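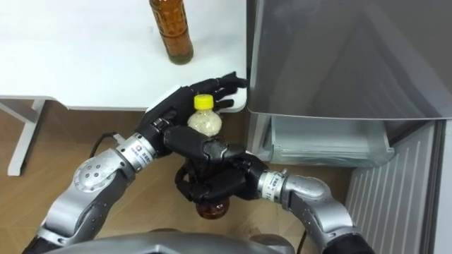

Suchbegriff eingeben Suchen

Drucken | Per E-Mail senden

Fevby kündigt zweites Album an — schon wieder

Juli 2024

Yanti Hartono nimmt einen neuen Anlauf. Unter dem Namen Fevby hat die Sängerin die Single »Cartwright« veröffentlicht, dazu gibt es die Ankündigung eines zweiten Albums namens »Luneveo« und eine Clubtour durch 13 Städte. Im Pressetext steht, es handle sich um ihr »bisher persönlichstes Werk«. Das stand beim Debüt auch schon drin, und bei der EP danach ebenfalls.

Wer den Newsletter länger liest, erinnert sich vielleicht: Im Januar hieß es an dieser Stelle, die Platte sei fertig und komme im Frühjahr. Gekommen ist nichts, auch keine Erklärung. Jetzt soll sie im Herbst erscheinen, ein genaues Datum nennt das Label Zuno weiterhin nicht. Vorbestellen kann man die Vinylausgabe trotzdem, auf 750 Stück limitiert und nummeriert. Ob man für eine Platte ohne Termin Geld vorstrecken möchte, muss jeder selbst wissen. Ich warte.

Zur Single: Die Strophen sind gut. Eine trockene Gitarre, wenig Hall, Hartono singt tiefer als früher und lässt Pausen stehen. Dann kommt der Refrain und mit ihm alles, was Produzent Remo Marti in seinem Studio offenbar herumliegen hatte — Streicher, Chor, ein Synthesizer, der nach Autowerbung klingt. Marti spricht von »Kinoformat«. Mir hätte das Demo gereicht, das sie letztes Jahr als Zugabe gespielt hat, nur Stimme und Gitarre. Auf dem Album soll diese Fassung leider fehlen.

Acht Songs sind bestätigt, zwei davon kennt man bereits aus dem Liveprogramm. Bleiben sechs neue in drei Jahren.

Die Tour führt vor allem durch kleinere Säle, der größte fasst knapp 600 Leute. Das passt zu ihr, und live war Fevby bislang fast immer besser als auf Platte. Das Label meldet, der Vorverkauf laufe »hervorragend«, Zahlen gibt es dazu keine. Für die meisten Termine waren bei Redaktionsschluss noch Karten zu haben, auch an der Abendkasse soll es ein Kontingent geben. Den Support übernehmen wechselnde lokale Acts, Namen folgen.

»Cartwright« ist auf den üblichen Plattformen zu hören, das Video wird nachgereicht.

Artikel drucken | Artikel per E-Mail weiterempfehlen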